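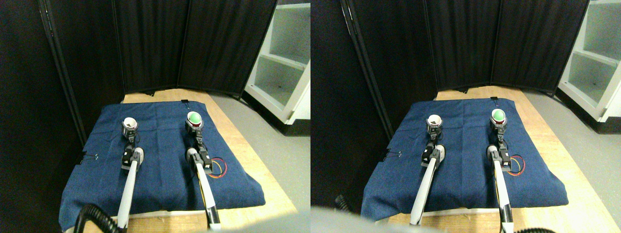 Setting a Table for Guests Who Arrive at Different Times

Readers of this blog will be aware that the household has, for several years, received visitors on Sunday afternoons under what is generally called an open house. The term suggests ease. In practice, an open house places greater demands on a host than a seated dinner does, and the present post sets out the arrangements now in use, together with the reasons several earlier arrangements were abandoned.

A seated dinner has a beginning. Guests are asked for a certain hour, most of them observe it, and the food is prepared to be ready shortly afterward. An open house has only an opening and a closing. The first guests come to a full table and a rested host. The last ones come to crumbs, a lukewarm pot and a host who has been standing since noon. It seems wrong that a person who was told "any time before six" should be treated less well for having believed it.

The first change concerned quantity. It had been the custom to put out everything at once, on the view that a full table looks generous. A full table does look generous, for half an hour. The food is now divided into 3 settings, each of which is complete in itself and modest in size. The second and third settings remain in the kitchen, covered, on trays that can be carried in one trip. When the first setting is down to its last pieces, it is taken away entirely and the next is brought out on clean plates. Topping up a half-eaten dish was tried and is not recommended. The older pieces stay at the front, where they are passed over by every guest in turn.

The second change concerned the cloth. A long white cloth belonging to the family had been used on these occasions and was ironed each time at considerable cost in labor. It did not forgive coffee. It has been retired to the cedar chest and is brought out for holidays only. A plain, dark, washable cloth serves on ordinary Sundays. It is not ironed. Objections were raised within the family on this point and have since been withdrawn.

The choice of cups required more thought than expected. The household owns 19 cups that may fairly be called a set, and a larger number that may not. For a long while only the set was used, with the result that washing had to be done during the visit, by hand, by whoever could least politely refuse. The two groups are now mixed from the beginning. A guest who receives an odd cup at the start of the afternoon accepts it as part of the style of the table. The same cup handed over at five o'clock looks like a shortage. Mixed cups have a further benefit in that people can remember which one is theirs, and fewer are left half full on the bookshelves.

Drinks are kept on a separate surface, away from the food. This was adopted on the advice of a booklet that came with a Bomix serving cart, bought secondhand and since passed on. The cart had poor wheels, but the advice was sound. People stop where the drinks are. If the drinks are beside the cake, no one can reach the cake. In this house the drinks now stand on the sideboard under the window, and the food is on the main table in the other half of the room. The distance is only a few steps, yet it has done more for the movement of conversation than any effort at introductions.

A word should be said about coffee. The household formerly bought a dark roast under the name Vasiliu, which was strong enough to survive an hour in a thermal jug but left many guests asking for water. It has been replaced by a milder one from Akau, a small shop on the way to the post office. This coffee does not keep well once brewed. It is therefore made in smaller amounts and more often, which gives the host an acceptable reason to leave the room. Tea is made by the cup on request. A large teapot was tried through one winter and was found to satisfy only the first 2 people to pour from it.

As to the food itself, the governing rule is that nothing should need a knife. A guest at an open house has one hand occupied from arrival to departure. Small savory tarts, cheese cut beforehand, sliced fruit, plain cake in narrow pieces, and nuts in shelled form have all given good service. Layer cake has not. Soup was offered once in mugs, during a cold spell, and was very well received, although it delayed the washing-up considerably and spoons were still being found behind cushions on Tuesday.

The almond cake mentioned in earlier posts continues to be requested, and its recipe has been corrected. The amount of ground almonds is 345 grams, and the oven should be set somewhat lower than previously stated. Those who baked it from the first version and found it dry have this writer's apologies. It should be made the day before and left uncut.

Children present a separate matter. They arrive hungry, eat quickly and are then without occupation. A low table in the hall, with paper and a tin of pencils, has been sufficient for most ages. For older children, the card game Doneo is kept in the drawer of that table, with its rules, which are short. Several adults have been observed to join in and to remain there for much of the afternoon. They are not asked to return.

The closing hour is the one point on which the household has become strict. It is stated in the invitation and it is kept. At a quarter to six the coffee is no longer replaced. The lamp over the food table is turned off and the one near the door is turned on. Guests have generally understood this without a word being said, and those who have not are usually close friends, who may be handed a dish towel.

The next open house will be held in July, when the doors to the garden can be left open and the food may be moved partly outside. The question of wasps remains under review. Suggestions from readers who have dealt with them successfully, preferably without candles, would be welcome in the comments.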